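Laundry & Fabric Care > How-To
26/05/2025
By the Crichton Home Desk

How to Wash a Baseball Cap by Hand

A baseball cap that gets worn most days will need a proper wash a few times a season. Sweat builds up in the inner band first, then works its way through to the outside and leaves a pale line above the brim. Hand washing takes care of most of it and keeps the cap in shape. The washing machine is hard on the brim and the dryer can shrink the crown.

What you need

A sink or a basin that holds the whole cap
Mild liquid detergent
A soft toothbrush
Two clean towels
A small bowl that fits inside the crown

Check the brim first

Older caps often have cardboard inside the brim. Flick it with a fingernail. Plastic gives a sharp tap and cardboard sounds dull and hollow. If you think it is cardboard, don't soak the cap at all. Spot clean it with a damp cloth and skip to the drying section.

Look at the label too. Cotton and polyester are fine in water. Wool should be washed in cold water only, and leather or real suede should go to a cleaner. The shop we use in Branbridge charges 9 dollars a cap and takes a couple of days.

Test the color

Wet a corner of white cloth, add a drop of detergent and press it against the inside seam. Reds, browns and navy are the usual ones to bleed. If color comes off on the cloth, use cold water and keep the soak to a few minutes.

Wash

1. Fill the basin with cool water and stir in a teaspoon of detergent.
2. Put a little detergent straight on the sweatband and work it in with the toothbrush. Short strokes, light pressure.
3. Lower the cap in and leave it for 21 minutes. Turn it over once.
4. Brush the band again, then any marks on the outside. Go along the stitching on the brim, not across it – the thread frays easily on older caps.
5. Drain and rinse under a cool tap until the water runs clear.

For a stubborn white salt line, mix one part white vinegar with two parts water and dab it on before step 3. Don't use bleach. It weakens the thread and yellows some synthetics.

Dry

Press the cap between the towels. Don't wring it. Set the bowl upside down on a towel, put the cap over it and pull the crown smooth with your fingers. Shape the brim while it is damp, using both hands and a slow, even bend.

Leave it somewhere with moving air and out of direct sun. Most caps dry overnight, though a thick sweatband can take longer.

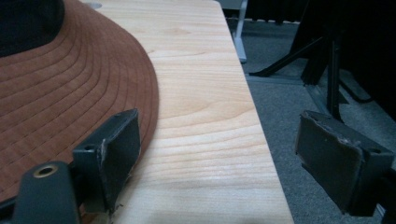
Curved rows of stitching on a rust-brown brim. Brush in the same direction as the lines.

Fuzzy finishes

Brushed cotton and imitation suede look flat after washing. Once the cap is fully dry, go over it with a dry toothbrush in one direction to lift the surface. A lint roller gets the rest.

Between washes

Wipe the sweatband with a damp cloth after a hot day and let it dry before you put the cap away. Keep caps on a hook or a shelf with nothing stacked on top.

Filed under: hats, hand washing, stain removal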